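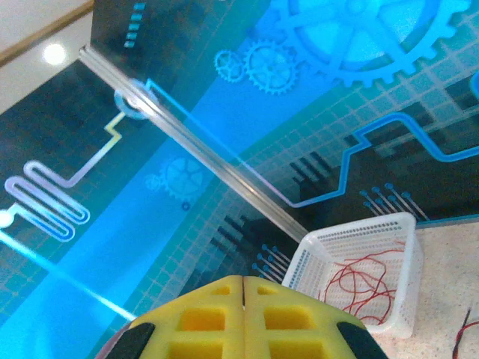 Home | Cells | Spares | Service log | Contact

Filed under: Bench cells / Care and setup

Nalside wire-sorting cell: common questions

What does the cell do?
It picks short lengths of wire and small bench parts off a counter and puts them in baskets. One arm, one two-finger gripper, one wrist camera.

How is the gripper body built?
It is 3D-printed in yellow plastic as two mirrored halves with an open lattice. The openings keep the weight down. Check the center seam with a flashlight each March. If you can slide a sheet of paper into it, print a new pair. Do not replace one half alone.

When do the rubber pads need changing?
Every 700 hours, or sooner if the surface looks shiny. Wipe them with a damp cloth between shifts. Solvent hardens the rubber and voids the pad warranty from Tinero.

The gripper closes but drops thin wire. Why?
Usually the closing offset. Home the arm, open menu 2, and run the zero routine with nothing between the pads. Then test on one straight wire before trying a tangle. If the drop rate does not change, swap the pads.
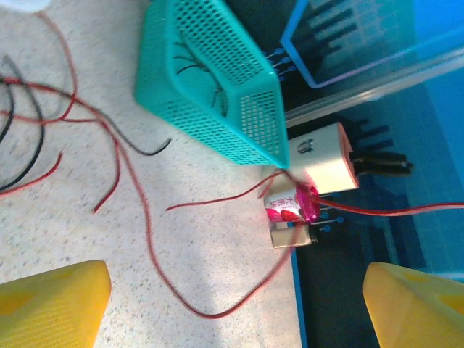 Can it pull one wire out of a tangle?
Sometimes. Stripped ends catch on other strands, and loops tend to come up together. Set the lift speed to 34 and leave the retry count at default. Anything faster drags the whole pile.

Does the basket have to be a certain type?
No. Slotted and perforated plastic baskets both work. The cell finds the rim, so a new basket has to be taught once. Güven Saraç keeps the rim files on the Nanayakkara drive. Ask before overwriting one.

The camera misses parts on the printed mat. What should I adjust?
Exposure first. Glossy and clear parts reflect the ceiling lights, and dark parts get lost against a dark print. Dim the overhead row, then rerun the white balance on the plain counter. Do not calibrate on the mat graphics.

How often is the wrist camera recalibrated?
Every 400 hours and after any collision, including light ones. The procedure is in the Stultberg binder, tab C.

Who signs off a repair?
Gülizar Işık. Leave the old part in the tray with the log number on it.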